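Laing Head Camera – Trial Kit

Sold and rented by Hutance
Item no. 313
Status: in stock

The Laing is a head-worn camera for recording hand work from the wearer's point of view. Most customers use the recordings to train or test two-arm robots, and many want to compare it with a camera they already own before they order a full set. The trial kit is meant for that comparison.

What's in the kit
Laing camera with adjustable headband
Skirano controller, belt clip type
Cable, camera to controller
Spare headband pad
Charger
Printed setup card

Fitting and aim
The camera sits at the center of the forehead and tilts down on a click hinge with five positions. For work at counter height, start with the second position and adjust until both hands stay in view with the elbows bent. People who lean in close usually need one click less. The tilt locks with a thumb screw, so check it again after taking the band off.

Small rooms are a good place to test the aim. The wearer stands close to the work, the walls limit where the arms can go, and polished fittings show how the exposure behaves against a dark surface.
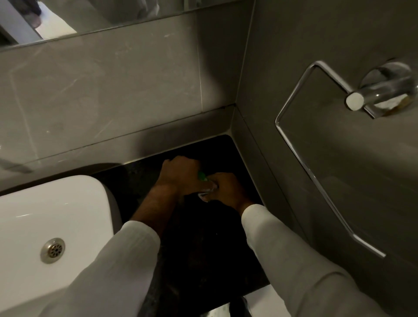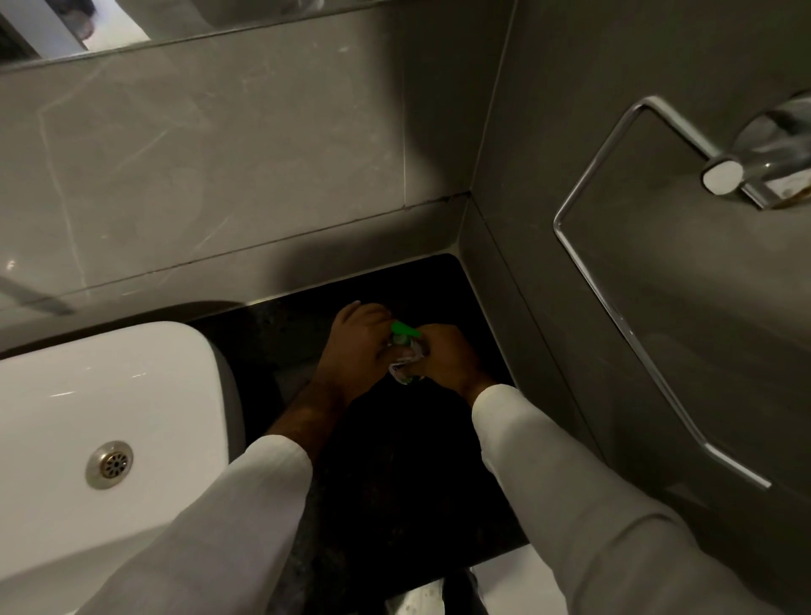 Two-handed work beside a washbasin, seen from the head camera.

Comparing with another camera
Run the same task twice with the same person, once with each camera, and keep the room lights the same. Look first at how often the fingers hide the object being held, then at whether pale sleeves lose their folds in the bright areas. A mirror near the work can pick up the wearer or the room behind, so agree on how you will handle reflections before you record people or private homes.

The Skirano controller starts and stops both cameras if the second one accepts a trigger cable. The cable is not included. The Jakia wrist camera works with this controller too, but it has its own mount and is sold separately.

Power and storage
One charge runs the camera and controller for 54 minutes of continuous recording. Files are saved on the controller and copied over by cable. There is no wireless transfer on this model.

Rental
Trial kits go out on Tuesday and are rented by the week. If you buy a Laing afterward, the first week's rental comes off the price. Please return the headband pad even if it is worn – we replace it before the next rental.

For questions about mounts or trigger cables, ask for Slamet Simanjuntak at the Hutance equipment desk.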